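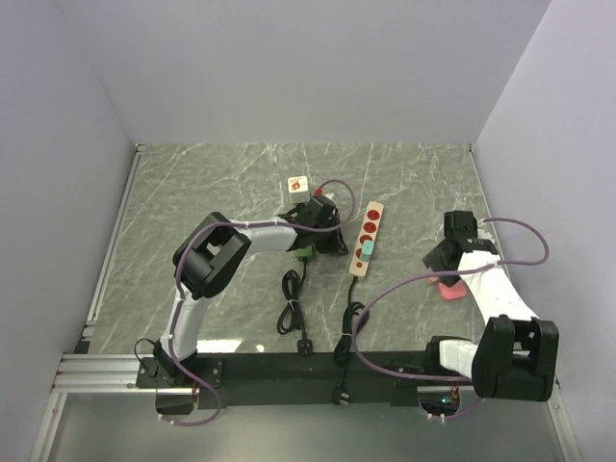

Photographing the Erby mill stream: project report

Kornél Nyitrai, second year, Photography and Local Study

1. Aim

The aim was to make a photographic record of the mill stream between Pomham weir and the old Balogh tannery, and to turn it into a slide show with recorded sound. The county archive holds plenty of pictures of the weir itself but very little of the stretch behind the allotments, where the path stops.

2. Method

I split the stream into six sections and walked each one in November and again in early spring. I used one camera body and a 35 mm lens throughout so that the sections would match. Where the bank was too steep I worked from the water in waders, with the tripod legs tied together at the bottom. 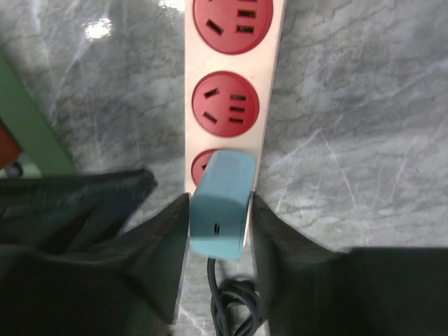

Exposure was set by hand. The alders keep the lower sections dark until late morning, so most of the usable pictures there were taken between eleven and two. I kept a notebook with the section number, the time and the direction I was facing. I forgot the direction for most of section four and had to work it out later from the map.

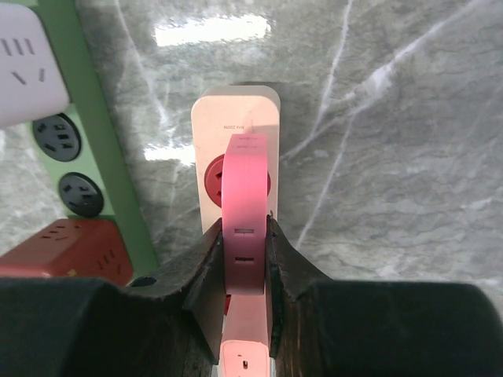 6 min read

3. Editing

I came home with 3,657 pictures. After taking out blurred ones and near repeats there were 2,018 left, still far too many for a slide show. My tutor suggested choosing by section and not by quality, which meant keeping some plain pictures of culverts and fences. I did not like this at first - the show is easier to follow for it.

The sound was recorded separately at Geseson bridge and at the weir. Wind spoiled the first bridge recording and I did it again with a foam cover.

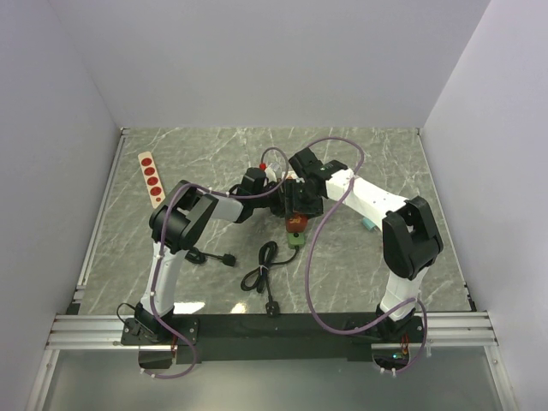
Fig. 4. Two robot arms over a marble-patterned tabletop.

4. Results and problems

The finished show runs in stream order, starting at the weir. Section five is thin because the path was flooded on both spring visits. The colours also shift between the two seasons more than I wanted, and I only corrected the worst jumps. Prints of sections one to three are in the department folder, with the notebook.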